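Será verdade? Cinco coisas que se dizem à mesa (e que convém verificar)

Secção Desconfia e Pergunta, para leitores a partir dos 8 anos

Há frases que os adultos repetem à hora de jantar como se fossem leis da natureza. «Não engulas a pastilha, que cola às tripas.» «O açúcar põe as crianças doidas.» Quem as diz ouviu-as de alguém, que as ouviu de outra pessoa, e quase sempre ninguém foi ver se eram verdade. Vamos desconfiar de cinco. Desconfiar não é chamar mentiroso a quem fala. É perguntar: como é que sabes?

Primeira frase: a pastilha elástica fica sete anos na barriga

Esta é das mais antigas e das mais fracas. A base da pastilha é uma espécie de borracha que o corpo não consegue digerir, e até aqui a frase tem alguma razão. Só que há muitas outras coisas que não digerimos, como a pele do milho, e essas saem cá para fora passados uns dias, pelo caminho que já sabes. Com uma pastilha engolida sem querer passa-se o mesmo. Engolir muitas de propósito é má ideia, porque podem juntar-se numa bola e entupir a passagem. Mas sete anos? Porquê sete, e não cinco ou nove? Quando um número aparece sem ninguém saber de onde veio, desconfia.

Segunda frase: a língua tem um mapa dos sabores

Talvez já tenhas visto o desenho: o doce na ponta, o amargo lá atrás, o salgado e o ácido dos lados. Esteve em muitos livros escolares, o que mostra que um livro também se pode enganar. Podes experimentar em casa. Molha uma colher em água com um bocadinho de sal e encosta-a à ponta da língua, onde o mapa diz que só se sente o doce. Sentiste o sal? Então o mapa tem um problema.

A língua sente todos os sabores em quase toda a parte. Alguns sítios são um pouco mais sensíveis do que outros, mas a diferença é pequena. O desenho nasceu de uma investigação antiga, que encontrou essas diferenças pequenas, e de pessoas que mais tarde as leram como se fossem enormes. Falta também no mapa um quinto sabor, o umami, que se nota no tomate maduro, nos cogumelos e no queijo curado.

Terceira frase: na Ásia toda a gente come com pauzinhos

Sempre que alguém diz «toda a gente», vale a pena levantar a sobrancelha. A Ásia é o maior continente do mundo. Os pauzinhos são o talher do dia a dia na China, no Japão, na Coreia e no Vietname. Na Índia, muitas famílias comem com a mão direita, com regras de boa educação tão exigentes como as da tua avó. Na Tailândia, o mais comum é a colher numa mão e o garfo na outra, e o garfo serve para empurrar a comida. Os pauzinhos ficam para certos pratos, como as sopas de massa.

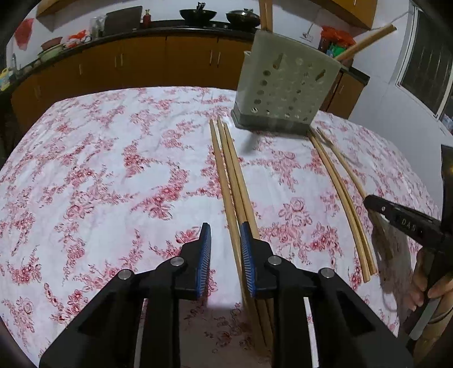
Pauzinhos de madeira clara sobre uma toalha às flores.

E mesmo nos países dos pauzinhos eles não são todos iguais. Os chineses costumam ser compridos, o que dá jeito para chegar às travessas no meio da mesa. Os japoneses são em geral mais curtos e afiados na ponta. Na Coreia usam-se muito os de metal, acompanhados de uma colher. Repara que escrevemos «costumam» e «em geral». Não é medo de afirmar, é que há sempre exceções.

Também se diz que os pauzinhos foram inventados por um certo imperador, ou por um certo sábio, numa certa tarde. Há várias versões e não combinam umas com as outras. O que os arqueólogos encontraram foram pauzinhos muito antigos, na China, com mais de 1000 anos antes de haver garfos na maior parte das mesas da Europa. Quem fez o primeiro par, não sabemos. É provável que tenham começado por servir para cozinhar, para mexer na panela sem queimar os dedos.

Quarta frase: o açúcar põe as crianças aos saltos

Os adultos vão protestar com esta. Viram-no com os próprios olhos, dizem, na última festa de anos! Mas pensa no que há numa festa além do bolo: amigos, música, balões, jogos, ninguém a mandar fazer os trabalhos de casa. Como é que se sabe que a culpa é do bolo?

Os cientistas fizeram o teste. Deram a umas crianças bebidas com açúcar e a outras bebidas doces sem açúcar, sem dizer a ninguém quem bebia o quê. Depois observaram o comportamento e não encontraram diferença. Noutra experiência, disseram a algumas mães que o filho tinha comido açúcar, quando não tinha comido nenhum. Essas mães acharam os filhos mais agitados. Quando esperamos ver uma coisa, é mais fácil vê-la.

Antes que uses isto para pedir mais uma fatia: o açúcar continua a estragar os dentes, e disso há provas de sobra.

Quinta frase: as cenouras fazem ver no escuro

Tem um bocado de verdade lá dentro, e essas são as mais difíceis de apanhar. A cenoura ajuda o corpo a fabricar vitamina A, e quem tem muita falta dela vê mal à noite. Mas se já comes o suficiente, mais cenouras não te dão olhos de gato. Se comeres mesmo muitas, durante semanas, a pele pode ficar alaranjada.

Como desconfiar bem

Escolhe uma frase que se diga em tua casa e escreve-a num papel. Pergunta a quem a diz onde a ouviu. Procura em dois sítios diferentes, e vê se o segundo não copiou do primeiro, o que acontece muito na Internet. Se der para experimentar sem perigo, experimenta, e mais do que uma vez.

E faz o mesmo com esta página. A experiência da colher demora um minuto e só precisa de água e sal.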